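The Wrong Ona

By the time the letter from Ulent arrived, Ona Siliņa had 661 friends, and she could have told you something kind about most of them. She had joined late, when her nephew set the whole thing up on her kitchen table one wet afternoon and went home before she could ask him what a wall was. For the first month she believed that anything she typed went straight to him. She told him about her knees, the price of butter and a dream in which the church bell had been replaced by a cow, and it was a woman in another country entirely who finally wrote back to say that she had enjoyed the cow very much, and was there any more?

So that was how it started, and once it had started there was no stopping it. She said yes to everybody. She said yes to a man who repaired accordions, to a whole family of beekeepers one after another, to a school class that had been told to find a pen friend over sixty and had all found the same one. She wished them happy birthday in the morning with her coffee, working down the list with her finger on the screen, and if it was a heavy day for birthdays the coffee went cold and she drank it anyway.

And then the letter. It wasn't a real letter, of course, it was one of those notices that slide down over whatever you happen to be reading, but Ona always called it a letter and so will I. Ulent, it said, was joining the Tistance family. Members would find their photos and their cliques waiting for them in their exciting new home. Friends, however, would need to be confirmed again, one at a time, by both sides, and any friendship left unconfirmed at the end of May would be let go.

"Let go," said Ona to the kettle. "Like a balloon."
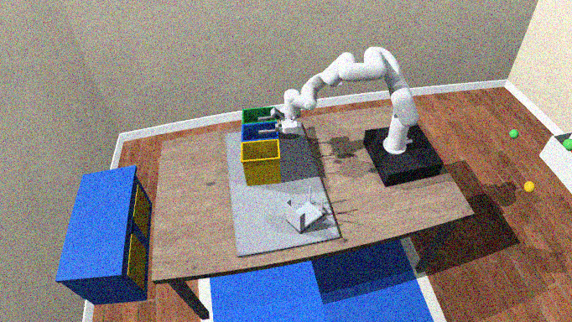
She read it over three times, put on her good glasses and read it again. It was the part about both sides that troubled her. She could press her own button as often as they liked, she had the whole of May and two perfectly good hands, but what about the ones who hardly ever looked in? There was a retired ferry captain who signed on at Christmas and at no other time. There was a girl who had been having such trouble with her examinations and had gone quiet in the winter, and Ona hadn't liked to push. They wouldn't see any notice. They'd come back some evening with something to tell her and she would simply not be in the list, as if she had moved house and left no word with the neighbors.

She was still sitting there, with the soup beginning to catch, when the little chime went and it was Chun-yin Yip.

Now, I ought to explain about Chun-yin, who had been Ona's friend for 7 years by an honest error. He had been looking for a different Ona altogether, one he had sat beside on a language course, who had lent him an umbrella and written her first name inside the handle on a bit of tape. He had typed in the name and the country, seen a round photograph of a tulip, and pressed the button. "I still have your umbrella," he wrote. Ona, who had lost a great many umbrellas in her life, wrote back that she was delighted to hear it, and what color was it? It took them the better part of a week to get to the bottom of things, and by then he had told her about his mother's hip and she had told him about the cow, and it would have seemed rude on either side to stop.

He never did find the other one. He looked for a while, with Ona's help, and they turned up a dentist and a long-distance runner, both very pleasant, and then at some point they stopped looking and forgot that they had stopped.

"Have you seen it?" Chun-yin had written.

"I have seen it," wrote Ona. "I am burning soup over it."

"Go and stir. I'll wait."

She went and stirred. He waited. It was one of the nice things about him, that when he said he would wait he didn't send you six more lines in the meantime.

They talked until past eleven that night, which was very late for Plidosari and very odd hours for him, and at the end of it they had what Chun-yin called a plan and Ona called a great deal of typing. She would write to every one of them. She didn't want the ready-made message that Tistance had supplied (it had a picture of two hands forming a heart, and she thought the hands looked as if they belonged to people who didn't get along). She would write a proper one to each person, with something in it that only that person would know, so they could be sure it came from her. And at the bottom she would put her address on Linden Street, the real one, with the door number, so that if the worst came to the worst they could use a stamp.

"You can't give your address to 661 people," wrote Chun-yin.

"Why not? They won't all come at once," wrote Ona.
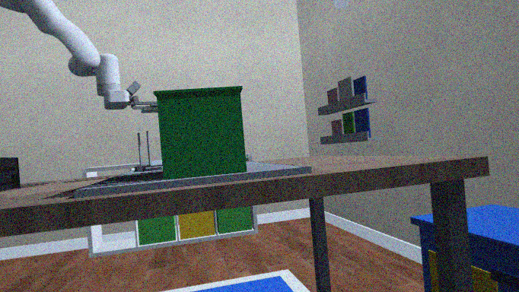 It was the remembering that took the time. The typing she could do well enough, with two fingers and a thumb for the spaces, but what did you say to a man you had wished a happy birthday six times and otherwise never spoken to? For that she had to go to her notes. Ona had kept notes from the start, on the backs of envelopes and seed packets and pages from the calendar, a scrap for each person, with the names of children and the illnesses of dogs, and when there got to be too many for the drawer she had moved them into a big green box, the same sort as the one up there, dark and plain all the way across the front with not a word printed on it, and that rim around the top that sticks out wider than the rest and gives your fingers something to get under. It lived on the table. She ate at one end and the box had the other. On the first morning she tipped it out over the oilcloth, and the smell of old paper and onion seed came up, and she had to sit with her hand on her chest for a minute before she could begin.

She did the beekeepers first, all in one go, for they were easy. She did the accordion man. She wrote to the ferry captain and told him she had looked up his harbor on the map and found it was shaped like a boot, and would he please tell her if anyone local had ever noticed. It turned into rather a long message. Ulent let you have 2,000 characters and then cut you off wherever you happened to be, and Ona, who had never in her life said goodbye in under a quarter of an hour, was forever being stopped halfway through a blessing. She took to sending the ends separately. "And your wife as well," people would receive, out of the blue, at seven in the morning. "And mind the ice."

Each evening she reported to Chun-yin. He had a great many fewer friends than she did and had finished his own in one lunch break, at the counter in Cheng, the noodle place under his office where they let him have the stool by the socket. So he made himself useful. He looked up people who had changed their names. He found the examination girl's college and worked out that the whole place was shut for the term and nobody's mail was getting through, which comforted Ona more than she could say. When she got stuck over someone he would say, "Read me the scrap," and she would type it out for him, crossings-out and all, and quite often he saw what she had missed.

"'Tall, sister in hospital, does not care for plums,'" she read him once. "I have no idea who this is. There is no name on it."

There was a longish pause.

"That's me," wrote Chun-yin. "I wrote about the plums the first week. My sister is fine now, you know. She has twins."

"I know she has twins! I knitted for the twins!" wrote Ona, and then she turned the scrap over and found it was the back of a bus ticket, and got up and put it behind the clock.
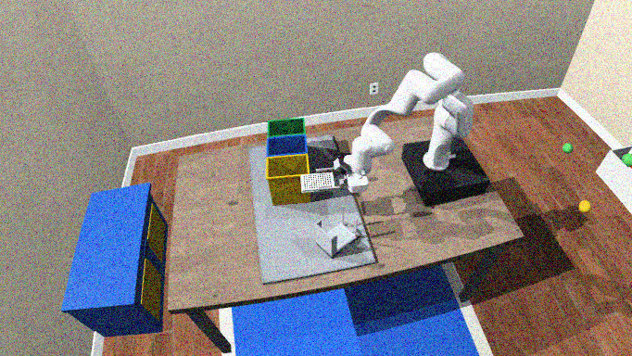
Bins on the long table, the green one at the back and the blue one in the middle.

The answers came in slowly and then they came in a heap. By the middle of May her number had gone down to nothing, as they all had to, and was climbing again, and she tried very hard not to look at it before breakfast. The captain had confirmed. It wasn't even Christmas. He said that every child in the harbor knew about the boot and that he himself had been born in the heel. The school class, who were grown now and scattered all over, had found one another again in order to answer her together, and had an argument underneath her message about which of them had first thought of asking whether she owned a goat. People she had never heard of began to press the button too. They were cousins, and wives, and a man who had simply been shown one of her half-blessings by somebody at work and wanted to know how it ended.

"You've gone up," wrote Chun-yin on the last night. "Did you know you've gone up?"

She hadn't known. She put on the good glasses. It said 1,347.

"But who are they all?" wrote Ona. "I have no scraps for them! I haven't enough envelopes in the house!"

"How many of the old ones are missing?"

That took her longer to answer. She had been keeping a second pile at her elbow, the ones who hadn't come back, and it was a thin pile, thinner than she had feared, but she knew each of them by the feel of the paper. She squared the edges and put them back at the very bottom of the box, where it was driest.

"A few," she wrote. "They have my address."

He said he was glad. He said that it was ten to twelve where she was and that she should be asleep, and then for once he did send another line, and another after it. He had some leave owing. He had been looking at trains, once you got as far as the airport, and there was one that stopped at Plidosari if you told the driver in advance. He wouldn't want to be a bother. He could stay in a hotel.

"There is no hotel," wrote Ona, who was already on her feet, looking at the state of the curtains. "There is the small room. You'll have to duck for the lamp. When?"

"I thought June. After the rain."

"It always rains in June. What will you do in the rain?"

The little dots went along and along, the way they did when he was smiling at something and trying to put it into order.

"I still have the umbrella," wrote Chun-yin.

She told him to bring it, and to bring a sweater too, and to let her know at once whether his dislike of plums extended to plum jam, and she was partway through asking about the twins when it reached midnight and the page went blue, and a cheerful voice welcomed her to Tistance and wanted to know if she would like to add a friend.

More stories
The Man Who Liked Everything
Seen at 4:15
My Mother's Password
A Clique of Two
The Captain Logs On

Contact us | Copyright, all stories remain with their authors | Back to top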